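Folding sweatshirts and other thick tops so they stay folded - does any of it work?

Home Help Board > Laundry and Closets > Folding and storage

Posted by drawerfull
214 views, 3 replies

I have read a lot of folding advice and I am starting to think most of it was written by people who own nothing but T-shirts. The demo is always a thin white tee on a bare table. Fold the sides in, fold it up in thirds, stand it on its edge like a book. Fine. My T-shirts do that too.

My problem is the heavy stuff. Hooded tops, fleece-lined sweatshirts, a couple of padded track jackets. I do the laundry on Sunday, carry it into the bedroom, fold everything on the bed and put it in the dresser. The thin things hold. The thick ones start opening up before I get the drawer shut, and by the middle of the week the whole drawer is one big lump and I'm pulling out four things to get to one.

What I have tried so far:

The standing-up fold. Falls over the minute there is a gap in the row.

Rolling. Takes up more room than folding, whatever they say, and the front comes out creased across the chest.

A plastic folding board, the Nolik one with the flaps. Good for dress shirts. With a hooded top in it the middle flap won't go all the way over, so you end up pressing it down with your forearm, and at that point why have the board.

Drawer dividers from Rorkus. They pop out when the drawer is full, and the drawer is always full.

The dresser is a Buschmann with three wide drawers, the deepest 210 mm on the inside. No room for a second one, and I don't want things hanging because the closet is shared and my half is used up.

So is there a fold for bulky tops that really holds, or is this one of those things people claim works because they photograph it right after doing it? Please don't tell me to own fewer sweatshirts.

Taha Gaber
Marked helpful by 40 members

I'd be careful with anyone who promises you a fold that "locks." The only one I know that does is the kind where you tuck the body into the hem or the hood, and it holds because you are stretching something. Do it every week and you'll see it in the ribbing after a winter.

What I do is duller and it mostly works. A few points first.

The bed is a poor place to finish a fold. I start there like everyone else, it's the right height and it's where the basket goes. But a soft surface gives under your hands, so when you press down to get the air out you are pushing the top into the mattress. If your sheets are plush or flannel it's worse, the fabric grabs and the bottom layer doesn't slide flat. Do the sleeves and sides on the bed if you like, then do the last fold on top of the dresser.

Make the packet wider than you think. Most guides have you fold the sides in until the strip is a third of the width. On a thin shirt that's three layers of not much. On a lined top it's a brick, and a brick wants to open. I bring each side in only as far as the edge of the neck, lay the sleeve straight down along the fold, and stop there.

Then fold up from the bottom in 2 moves, no more. Hem to mid-chest, then over again. If there's a hood, lay it flat down over the back before you begin. Don't make it the last thing on top, it will always slide off.

Put it in the drawer with the last fold facing down. The weight of the thing holds itself shut.

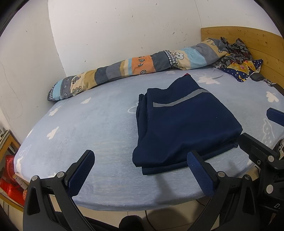

Navy one, folded on the bed. The layers are still showing down the left side.

I wouldn't call that finished. You can see a bit of gathered cloth sticking out between the layers at the upper left, and the bottom layer comes out past the top panel along the near edge. Loose bits like those are where I'd expect a drawer to start pulling a fold apart. Go round the edges with your fingers and push them back in before you move it. I used to skip that and blame the method.

As for standing things on edge, I don't believe in it for anything with a lining. Flat stacks, two or three high, heaviest at the bottom. Yes, you have to lift one to get the one under it. I can live with that.

The dividers I'd return if you still can. Spring ones push against the drawer sides, and a full drawer pushes back harder.

foldandforget

Just roll them! Works great for me, been doing it for years. Roll tight from the hood down and put a rubber band on it. Never had creases. If you get creases you are not rolling tight enough.

Reply from drawerfull

I said in the post that I tried rolling. A rubber band on every sweatshirt is not something I'm going to keep up with, and tighter is how I got the creases in the first place.

marl_and_twill

I agree with most of what Taha wrote, less so on the flat stacks. It depends on the drawer. Yours is deep enough that three lined tops in a pile will drag on the frame above when you open it, and that messes up the top one every time. I would keep it to two and put T-shirts or pajamas in whatever height is left.

Another thing, and I'll admit I can't prove it. Thick cotton that has come straight out of the dryer seems to have more spring in it. I leave mine spread over a chair back for the evening and fold after dinner, and they go flatter. It could be that I'm less impatient by then. Try it with one and see before you change your whole Sunday.

I'd also skip the vacuum bags somebody is bound to suggest. I bought the Drornov ones for winter things. They're fine in December for the stuff you won't touch until next year, but for tops you wear every week you would be dragging the vacuum out each morning. And they come out looking slept in.

Reply from drawerfull

Did the last fold on the dresser top tonight, wide packet, fold side down. It looks better, but everything looks better on the first night. Leaving this open until I've had a full week of getting dressed out of it. The two-high thing makes sense, the top drawer does scrape.

Reply from Taha Gaber

Fair enough. If one opens up, check whether it's the one with the hood. With mine it usually is.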